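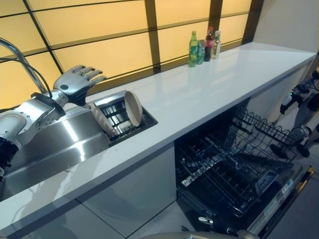 I'm trying to put together a first-year budget for a kitchen robot and I keep going back and forth on what belongs in it. We run a small guest house with a shared kitchen, and the job we have in mind is dish work: rinse at the sink, load the dishwasher, unload it, put plates away. The two options I've been quoted are a lease with Gristis at $1411 a month and a used two-arm unit from Narnville, which is cheaper over two years but comes with no service. What I can't work out is the hand. A five-fingered hand like the one over the sink looks right for plates standing upright in a slot rack and for pulling a dishwasher rack out, but it adds a lot to both quotes compared with a plain two-finger gripper. Has anyone here priced this for a real kitchen? I also need to know what to set aside for changes to the room. Our counter is one long run with the sink and the dishwasher close together, and I would like to leave it that way. The decision has to be made by June.

**counterspace_mai**

Posted October 4, 2022

---

**tilebythesea**

We went through this for a staff kitchen last year. My advice is to split the budget into four lines and get a number for each one before you compare the quotes.

- **The machine.** Lease or purchase, including delivery and setup. Ask if setup means one visit or as many as it takes.
- **Hands.** Price these apart from the arm. Ours needed new finger covers after 14 weeks, and a full set was $395. Your seller should be able to tell you how long a set lasts near hot water and detergent. If they can't, plan on more than one set a year.
- **The room.** We paid $1891 in total for an extra outlet, a floor mat and moving one cabinet. The outlet was most of it.
- **Your own time.** Someone has to show it where things go and fix it when it stops. We put down four hours a week for the first two months and used all of it.

On the hand, write down every item you want it to pick up and take the list to the seller. Plates and bowls are fairly easy for a simple gripper if the rack holds them upright. Glasses, flatware and anything with a lid are harder. If most of your list is plates, I would get the simple gripper first and ask for the price of changing later.

Measure the space in front of the dishwasher with the door folded all the way down and the lower rack pulled out. The machine has to stand somewhere while that door is open, and people still need to get past it. Our first quote was for a base that was too wide, and we only found out after paying for a site visit.

Also ask about cables. An outside cable along the arm is easy to replace, but it needs a cover or a clear path if it is going to work over a sink every day. Get the word "splash" into the contract somewhere. Ours said "indoor use" and we had an argument about what that meant.

---

**dockside44**

Lease it. You will know in six months if you want one.

---

**weto_user_north**

I would not buy used without service, at least for a first one. We bought a used Weto arm for packing boxes and it was fine until a joint went bad. Then it sat for five weeks – no loaner, and the part had to come from overseas. The price looked good on paper until we added the hours people spent doing the job by hand.

If you do go used, ask for the hours on each joint and the date the software was last updated. Ask if the license moves to the new owner too. Ours didn't, and that was a separate bill.

I can't help with the finger question. We have suction cups.

---

**counterspace_mai**

Thanks, this helps. I measured in front of the dishwasher tonight and it is tighter than I thought, so I have asked both places for the base width and the reach. I will also ask Gristis to quote the simple gripper as a separate line. Still looking for anyone who has had one working near a sink for more than a year.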